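Teaching the arms to sort, quick tips

Wipe the table first, crumbs throw off the grip. Push bins right up against each other so your hand moves stay short. Go slow on the remote, slower than you think. Bad take? Delete it right away, dont save it for later. Tall stuff in one bin, short stuff in another.
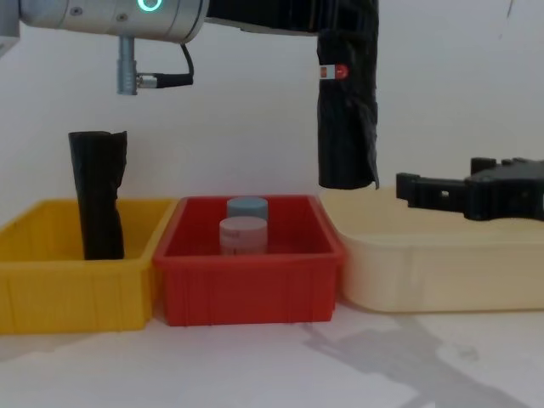 Rest your wrists every few runs. Same start pose every time, I put tape on the floor where I stand. Valquíria does hers sitting down, works fine to. More in July.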